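CLEARING THE TABLE — speaker notes
Dramthorpe community hall, 24/04/2020
Slot is after Imre Hajdu (he's doing storage jars). Ask him to leave the clicker on the lectern.

Start. Don't thank everyone again, Imre will have done it.

Opening line: how many of you left a plate on the table this morning. Wait for hands. Put mine up too.

Who I am, quick — Sandamali Mollah, ran the serving side at Szilágyi for 5 years, lunch place, plain food, tiny tables. Now I do the home dishes column. Skip the rest of the bio, it's in the program.

What the talk is about: the bit between eating and washing up. Not washing up itself. People always ask about washing up, park it for the end.

Point 1. The table
Clear surface first. Pale table shows everything, crumbs, rings, sauce. I like that. Dark wood hides it and then your sleeve finds it.
Tell the Szilágyi story here — we had dark tables, switched to white in February, first week everyone hated them, second week the wipe-downs got faster. Don't drag this out. Last time it ran long and I lost the back row.
Matte is kinder than gloss. Streaks.
Edge of the table. Everyone forgets the front edge, that's where hands go. Run the cloth along it last.

Point 2. Plates
Round, one color, small rim. My everyday ones are the green Fladus, had them for years, one chip. Scalloped rims look nice but food dries in the dips, so soak face down a few minutes. (Someone will say dishwasher. Yes fine. Still the dips.)
Scrape before you stack. Say it twice.
If you stack dirty plates you've now got two dirty sides on each one. Do the thing with the two paper plates and the mustard. CHECK mustard is in the bag.
Don't stack a plate with the fork still under it. It rocks, it slides, it's on the floor.

Point 3. Forks
Where does the fork go when you finish? Ask the room. Somebody will say four o'clock, somebody will say across the middle.
My answer: on the plate, settled, handle where you can grab it. Not balanced on the rim.
When you clear — thumb on the handle, hold it down against the plate, lift the lot together. One trip. Demo with the real plate, go slow, last time I went to fast and no one saw the thumb.
Left handed people, swap it round. Mention this, I got an email.

Point 4. The leftover bit
There is always a bit left. Crust, half a roll, the end of a potato. Decide at the table, not at the sink. Eat it, box it, or compost. At the sink it all goes down the drain and then you're calling a plumber.
Gurilance plumbing bill story?? only if time. The bill was 200 and the culprit was rice. That gets a laugh, leave a gap for it.
Push the bit to the back of the plate, away from the fork, so it doesn't get speared and flicked when you lift.

Point 5. Order of work
Glasses out first, they tip.
Then forks and plates together like I showed.
Serving dishes after.
Cloth last. Damp, not soaking. Back of table toward you, catch crumbs in your hand or on a side plate.
Then chairs in.
My record for a table for two is under a minute but don't say that, sounds like bragging.

Kids — they can do the plates. Start them with one plate, one fork, nothing breakable. Put it near the front edge so they don't have to reach across. Both hands. Don't hover. My niece did it at three and dropped one, and the world carried on.

If running late cut Point 1 down to the edge thing and go straight to scraping. If running early do the Gurilance story properly, plus the tray question (trays: yes for glasses, no for plates, they slide).

Questions. Likely ones:
— soak or rinse? Soak if it's egg.
— wood handles? Wipe, don't soak.
— does it matter if you do it the next morning. Yes. You know it does.
— where are the green plates from. Market, ages ago, sorry.

Handout is on the chair, spare ones in the blue folder. Sign up for the May session at the door, room code 1466. Tell them to write clearly, I could'nt read half the names last time.

Last slide, leave it up during questions. Lights back on.
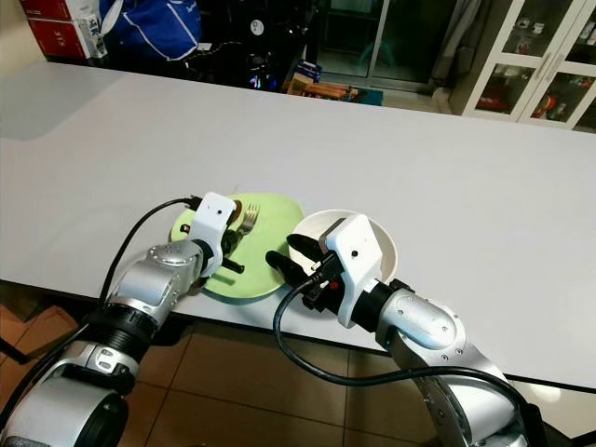
Last slide: green plate, fork still on it, ready to clear.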